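# Wrist camera arm keeps missing the slot on a kid's puzzle board

**Costel Bălan**

I'm building a small arm in the shared workshop in Zitstead. It has a two finger gripper with printed fingers and a small camera at the wrist. The job I picked for it is a wooden puzzle board, the ocean kind with number pieces and colored blocks that go into slots. I figured it would be easy because the shapes are chunky.

Picking up works most of the time. Placing doesn't. The arm brings a block over to its slot, starts down, and lands on the rim. The miss is 4 mm, nearly always to the same side. I have recalibrated the camera twice and the number barely moved.
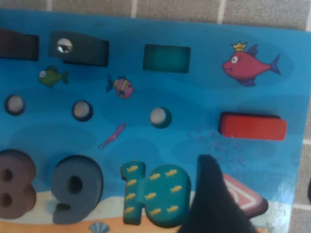
I find the slots by color. The board is bright blue and the teal slot is close enough to it that my mask sometimes grows into the painted water. The red block is easier, but there is a big red fish painted right by it and the mask grabs that too. When I turn the saturation limit up, I lose the slot.

The controller is a Vuneo board, servos are hobby grade, and the whole build has cost me 744 so far, so I would like to fix this in software. Is it the color detection or the calibration?

**Oldřich Skála**

Probably both, but they are separate problems.

A miss that goes the same way every time is an offset. Your camera sits to one side of the fingers and looks at the board at an angle, so the top of a raised block and the bottom of a slot are at different heights and show up shifted. If you calibrated on a flat sheet at table level, everything on top of the board will be off. Put the sheet on the board itself and run it again.

For the color part, stop looking for color over the whole board. Find the board edges first, flatten the view, then search only inside a small box where you know the slot is. The fish can't get in the way then - it's outside the box.

Also check the servo at the wrist for play. Mine had enough slop to explain half of what you see.

**zuccaro_bench**

get better servos

**Costel Bălan**

Ran the calibration again with the sheet on top of the board. The miss is down to a hair and blocks go in on most tries. Haven't done the search boxes yet. The 10 still jams, but I think that's the grip slipping.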